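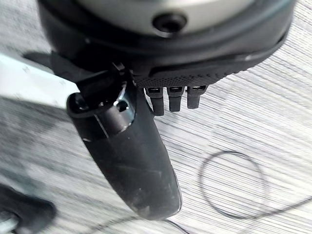
By Sunday night I'd started calling the Dukora "mate", and that's when I should have gone home.

Retno had given me the weekend to pick a gripper. Two of them on the bench, one arm, one winner, and the loser back in its foam by Monday. Hernus had an order waiting from Değirmenci, the biscuit people, and Değirmenci wanted to know by breakfast which hand would be lifting their lemon creams. It sounds like a cushy job until you've picked up the same lemon cream for six hours and started to take it personally when it breaks.

The Tevness was the clever one. Newer, quicker, with a lovely soft close, and it came with a manual you could have read on a beach. It did 101 picks on the Saturday without a crack or a crumb. I wrote that down in my best handwriting and bought myself a pie.

The Dukora was older than my time at Hernus. It had scuffs on it from before I'd learned to drive, and a controller that wanted its settings typed in every single time you turned it on, like an uncle who makes you introduce yourself at Christmas. It was slow. It broke three biscuits before lunch and I ate them, because what else are you going to do with them?

So I had my answer, really. I only put the Dukora back on the arm on Sunday evening so I could say I'd given it a fair go.

Now, I'd turned the bench camera on and set the picks going, and I was over at the sink rinsing my mug (the good one, with the whale) when the arm stopped. There was no alarm or anything, it just held still over the tray. I came back and looked at the screen and it said WAITING, which I'd never seen it say. I checked the quick guide. I checked the long guide. There wasn't a WAITING in either of them.

"Waiting for what?" I said, out loud, to a gripper.

It opened. Then it closed again, on nothing, very gently, more gently than I'd managed to get out of it in two days of fiddling with the force setting. 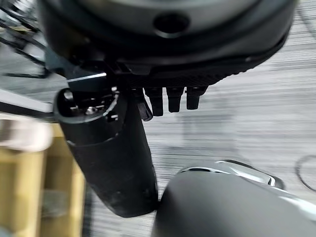
The Dukora from close up, three black pads in a row under the wrist.

I rang Retno. I know, I know, on a Sunday, but she picked up on the second ring and I could hear a telly going.

"It says waiting," I said.

"Oh, that," she said. "Have you been rushing it?"

I said I'd been running it at the same speed as the Tevness, to be fair to both of them. There was a long breath down the line. Retno Entili taught me everything I know about arms and she has a particular breath for when I've been fair to both of them.

"Who's got the job if it's the Tevness?" she asked.

"How do you mean?"

"On the line. At Değirmenci. Who's it working next to?"

I didn't know. I'd never thought to ask. She told me there were 12 people on that line, packing by hand into the same trays, and that the arm was meant to go in among them with no cage. Some of them had been there more than 30 — no, she said, she wouldn't guess, a long time. "Put your hand in it," she said.

"I'm not putting my hand in it."

"Tevness first, then. See how you feel."

Well, I didn't do the Tevness. I thought about that soft quick close of it, snapping down on the tray before you'd noticed it was coming, and I found my hand had gone into my pocket by itself. But the Dukora was right there, open again, still WAITING. So I held out a lemon cream, flat on my palm, the way you'd feed a horse.

It came down so slowly I had time to change my mind and change it back. I felt the tip brush the side of my thumb and stop. Then it shifted over, a tiny bit, and took the biscuit, and the screen said THANKS.

"Did you write that in?" I asked Retno. "Years ago? Is that you?"

"Did I write what in?" she said, and the telly got louder, and then she said she had to go, her dinner was on.

I did another 101 with it, at its own pace. We were there until nearly two. It broke one and I reckon that one was cracked already.

In the morning I wrote the report out properly. I put the Tevness figures first, all of them, they were very good figures. Then I packed it back in its foam and did up the clips, and went to find a bigger box for the other one's cables.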